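The Long Wait for Clean Water at Follham

By a staff writer

24/11/2022

Residents of Follham, a former air base town on the dry side of the Ravness hills, have been drinking bottled water for seven years. The base closed its gates long before that. What stayed behind was the firefighting foam, which had been sprayed on the training pads and washed into the sandy ground, and which found its way into the wells.

The town has 3,270 people. Of the private wells tested there, 342 came back with levels above the state limit for the chemicals used in the foam, a family of compounds that break down very slowly and can build up in the blood. The owners of those wells get a delivery of water every two weeks. The jugs come on a flatbed truck and are left at the end of the driveway, and in winter they sometimes freeze before anyone gets home from work.

Under the agreement signed with the state, the military is responsible for cleaning up the groundwater. The plan has gone through four drafts. The first called for pumping and filtering at the old fire pads only. Later versions added a second pumping station near the creek, after samples showed the contamination had moved farther east than the first maps suggested.

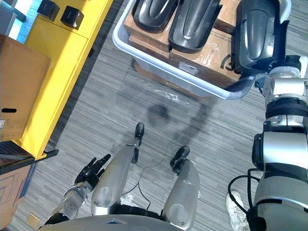
The latest draft, released in July, would connect 400 homes to a new water main from the neighboring town of Dillia. It does not say when digging would start. It also leaves out the houses along the upper road, where the wells tested just under the limit.

That line on the map has caused more anger than anything else in the plan. On one stretch of the upper road, a house on the north side gets free water and the house across from it does not. The family on the south side paid for a filter under the kitchen sink and replaces the cartridge twice a year at their own cost. Their well has been tested three times. Each result was a little higher than the one before, and each was still under the limit.

State officials have said the limit may be lowered. If that happens, most of the upper road would qualify. But the agreement is tied to the limit that was in force when it was signed, and changing it would mean opening the whole document again, a step neither side seems eager to take.

The contractor on the project, Bustamante, has drilled monitoring wells across the old base and in several pastures outside the fence. Its reports are posted on the town website, where they run to hundreds of pages each. The summary at the front is usually two pages long and hard to follow for anyone without training in the subject. A town meeting on the most recent report lasted until after ten at night, and much of that time went to explaining a single table. 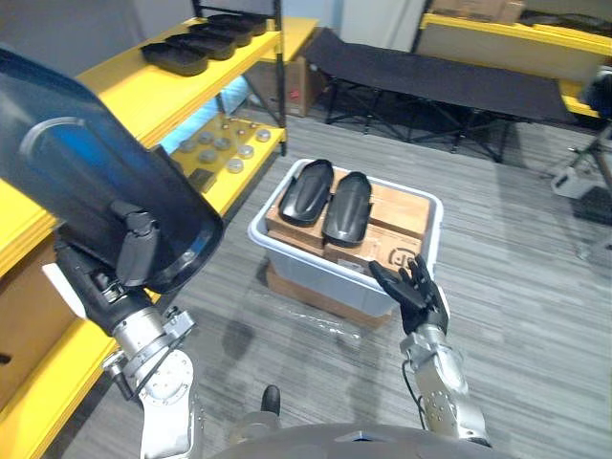
Detail of a robotic hand, palm open and fingers spread slightly.

Farmers have a separate set of worries. The plan covers drinking water in homes. It does not cover barns, stock tanks or irrigation, and several dairy herds near the creek were drinking from the same ground as the houses. Two farms have stopped selling milk. One has put in a treatment system with a bank loan and hopes to be paid back later, though nothing in the agreement promises that.

Home sales are slow as well. Sellers must hand over their well test results, and some lenders will not write a mortgage on a house that depends on delivered water. People who had planned to move closer to their children have stayed put. A few houses near the old main gate have stood empty for years, and the town has begun mowing their lawns.

Then there is the matter of blood testing. A health survey offered free tests to anyone who had lived in Follham for at least a year, but it closed after one round. Former base workers who had moved away often learned of it too late to sign up. Residents have asked for a second round that would include them – and for yearly tests for children who grew up on the well water. The request has been forwarded to the state, which has not answered.

Comments on the July draft are still being accepted at the town office in Follham and by mail. A final version is due next year. Until the main from Dillia is in the ground, the water deliveries will continue on the same two-week schedule.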